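Iddale Room Study – Project Report, Group 6
20/01/2025

1. What we set out to do

Our project was a short write-up on one work room and how well it suits the job done in it, which at Iddale is bathroom cleaning practice. Course unit is Kaimal, level two. We looked at the ceiling and lighting first, then the walls, then the supplies. Notes were taken by hand and typed up after so sorry for the gaps.

2. Lighting and walls

Fluorescent lights overhead, white walls, pale concrete floor. Very bright. Good for spotting marks on white surfaces, bit harsh after an hour or so. Wall outlet sits low on the back wall – fine for us, awkward for anyone mopping.

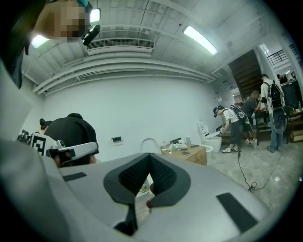 3. Air and ceiling

AC is up on the ceiling, dark slatted vent. White pipes run along up there too. Dust on pipes is a seperate job and not in our plan. Hair caps should be on the kit list, light blue disposable ones are easy to spot from across a room.

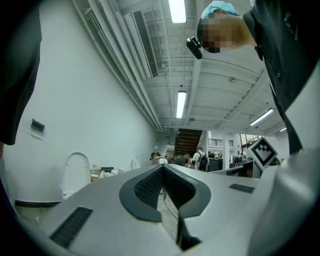 4. Fixtures and supplies

Toilets stand out on the open floor, lids up on some of them, so you can get at a bowl from more than one side. Much easier than a stall.

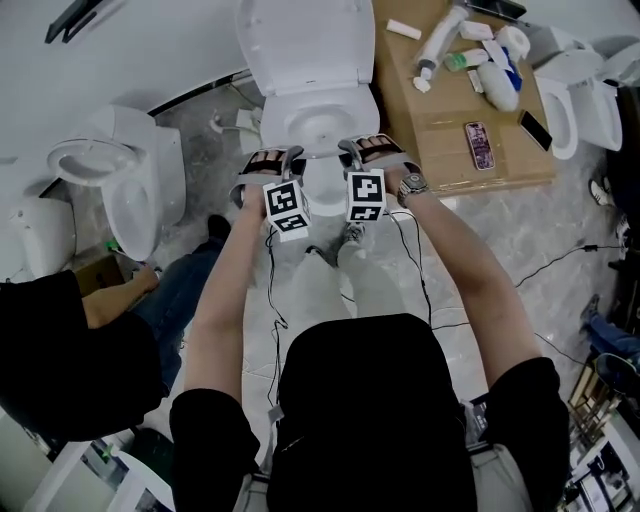

Supplies were the weak point of our plan. We budgeted 31 dollars and wrote no storage into it at all. A flattened cardboard box does as a tabletop, but the spray bottle and the roll of tape end up sharing it with peoples phones. We would ask for a small cart next time – Gunoder sells one for 29, not checked in person.

5. Still to do

Redraw floor plan. Add cart to budget. Ask about a second session in July.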